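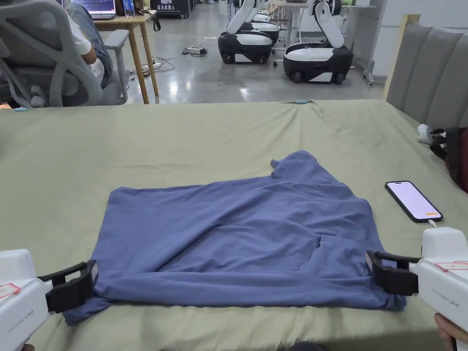

I have folded 400 shirts for a company I don't work for, and I paid for the privilege.

The product is the Trarkska Home Teaching Kit. You get a pair of hand-held grippers, a charger, a booklet, and access to an app. You do your chores while holding the grippers instead of using your fingers, the kit records what you do, and the recordings go off to help train a household robot that Trarkska intends to sell someday. In return you get credit toward that robot. The credit is generous. The robot has no price and no date, so the credit is generous in the way an uncle is generous when he says he'll leave you the boat.

Let me be fair to the hardware first. The grippers are good. They are light, the squeeze is smooth, and the jaws will pick up one layer of a T-shirt without grabbing the sheet under it, once you learn to come in low. Learning to come in low took me 2 weeks. Before that I picked up a lot of sheet. My neighbor Lilla Takács solved this by clipping hers down at the corners, and I stole the idea from her the same night.

What I can't get used to is the speed. I can fold a T-shirt by hand in 8 seconds while thinking about something else. With the kit it takes the better part of a minute and all of my attention. The sleeves are the worst of it. You tuck one side over, move down to the hem, take hold of both corners, and a sleeve you dealt with already is pointing at the ceiling. The booklet says to "continue calmly." I have come to hate that booklet.

Support is a man named Tharun Murthy, who answers email within the hour and never sounds tired. I wrote to ask whether I should throw out the bad folds. He said no, please send those too, the robot needs to see how a person gets out of trouble. I found this flattering for most of a Friday. Then it occurred to me that my value to the project lies largely in my being poor at laundry.

Funmilayo Lawal, who runs the Pudbridge users' group, thinks I'm being sour. Her view is that somebody has to teach these machines and it may as well be people who own shirts. She has a point. I've read plenty of breezy predictions about robots in the home by people who seem never to have watched a collar slide around on a mattress. An hour with the grippers on will cure you of that. Cloth does what it likes. I have more respect now for anyone trying to get a machine to fold it, and a good deal more for my mother.

But I do think Trarkska has the money going in the wrong direction. If my folding is useful, and Tharun swears that it is, then it's work, and the usual arrangement with work is that they pay me. Subramaniam, their main rival, lends its grippers out free and pays by the accepted hour. It isn't much, and its app is ugly, and "accepted" is carrying a heavy load in that sentence. Still, I know which one I'd call a job and which one I'd call a hobby with homework.

So should you buy the kit? If you like gadgets and have a big bed to work on, sure, you'll get 3 good weekends out of it. If you want folded laundry, you already own the better equipment.

I'm keeping mine through January. I have towels to get to, and Tharun says they're short on towels.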